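2020-07-12

Writing up the fault we had on the two-arm cell this spring. It took most of April to find and the fix was small. A few people running similar setups asked for the details, so this is a long one.

The setup: two Kotian arms side by side on one rail, each with its own supply, its own control board and its own gripper. Both take commands from one PC running Grino. The task is bagging: pick up small play fruit, put it in a plastic bag, take it out again, repeat.

The plastic bag is the hard part. One gripper has to hold the mouth open while the other reaches in. The arms work closer together than the manual likes.

First symptom. The right arm went limp in the middle of a lift. No error on screen. It sagged onto the floor of the cell with a lemon still in the gripper, sat there for a second or two, then snapped back to the last commanded position at full speed.

The sag was not a big worry. These arms are light. The snap back was. It hit the wrist of the left arm hard enough to crack a gripper finger.

We called it a one-off and printed a new finger. That was the first mistake. The log had the event in it and we did not read the log that day.

When we did go back, there were 3,013 runs logged on the cell. The first dropout was on run 1,753. There were 36 in total. Most were so short that the arm only twitched and carried on, and we had been putting those down to the bag snagging.

What the log showed for each one: right arm, position feedback frozen, then a burst of missed replies from the wrist motor, then everything normal again. The shoulder and elbow were still answering in most of them. In the long ones the whole arm stopped answering.

Things we swapped that made no difference:
USB cable to the right board
The right board itself
The supply
The PC port
Grino, back one version and then forward again

Swapping the supplies left to right did help in one way. The fault stayed on the right arm, so we stopped looking at power from the wall side.

Next guess was heat. The wrist motor gets warm holding the bag open, and the case read 40 degrees C after a long session. The motor is rated well above that. We ran it with a desk fan on it for a full day anyway and got two more dropouts.

Then we sorted the dropouts by arm position. Should have done that in the first week. Nearly all of them were with the wrist rolled most of the way over and the arm reaching across toward the left side of the bag.

So, cable. The run from the shoulder to the wrist is clipped along the upper link and then loops free over the wrist joint. On the right arm the last clip was too close to the connector. With the wrist rolled over, the loop had no slack left and it was pulling on the plug.

The plug never came out. It tipped in its socket by a very small amount. Power and data share that plug. A small tip lost data. A slightly bigger one lost power to the wrist, and the dip took the rest of the chain down with it.

To check, we parked the arm in the bad position, torque on, and pushed on the plug with a plastic stick. Dropout every time. Pushed it the other way and it came back. After weeks of guessing that took ten minutes.

The left arm was fine. Whoever routed it had left a longer loop. I would like to say that was on purpose but I routed both of them.

Now the part I think matters more. While we were chasing this, one of us hit the stop button with the right arm limp, reached in to get the bag clear, and the right arm came back up while the hand was inside.

It bumped a knuckle. No injury, no first aid. It still went in the book as a near miss, and the cell stayed off until we understood it.

The stop button cut the left supply only. When the second arm was added, it was given its own supply and the button was never rewired. Pressing it stopped the left arm by removing power and stopped the right arm by asking Grino to stop sending commands.

Not sending commands does not stop an arm that has just got its power back. The motors remember a target. When the wrist came back on the bus, it drove to that target.

For as long as both arms were healthy you could not tell the difference. You pressed the button and everything stopped. We had tested it that way every Monday and signed the sheet every Monday.

What we changed on the wiring:
Moved the last clip back from the wrist plug on both arms
Longer free loop over both wrists
Small strain relief on each wrist plug
One stop relay that drops both supplies together, with a manual reset

What we changed in software:
If any motor misses three replies in a row, both arms go to torque off and stay off
On reconnect, the target is set to the current position before torque is allowed
A dropout of any length now puts a red line on the operator screen

The second software item should have been there from the start. Kotian's own sample code does not do it. We sent them the write-up, and Grino users can turn it on with a flag in the arm config. It is off by default, so please check yours.

What we changed in the weekly check: the stop button is now tested with each arm moving separately, then with both moving, then with one arm unplugged at the wrist and plugged back in while the button is pressed. It adds five minutes.

We also wrote down the reach-in rule, which everyone knew and which was not on paper. Reset key out of the relay and in your hand before your hand goes past the rail. A stopped arm counts as a moving arm until the key is out.

Someone asked if a light curtain would have covered this. It would have if it cut both supplies. If we had wired it the way the button was wired, it would have had exactly the same hole.

Someone else asked why we did not see it in simulation. The cable is not in the simulation. The model has joint limits that come from the motors, and the real limit on that wrist was a few millimeters of slack. We have since pulled the roll limit in by a small amount on both arms.

On the data side, we threw out every run with a dropout in it, including the twitches. Sondora does our labeling and had already marked a few of them as "operator hesitation". Fair enough from the video - it does look like that.

The Humari bench across the hall has the same arms and the same clips. Their last clip was in the same place as ours. They had not logged a dropout yet, but they moved it the same afternoon and rewired their stop the week after.

If you have two arms on two supplies, the short test is this. Keep everyone clear, press stop, and put a meter on both supplies. If either one still reads a voltage, your button is a request. 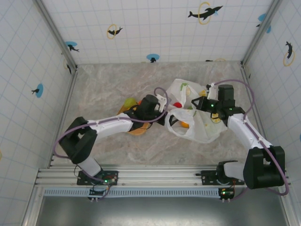 No dropouts since the clips were moved. We are keeping the three-reply trip as it is, even though it stopped us twice last week for a loose USB plug at the PC end. I will post the relay wiring once I have redrawn it neatly.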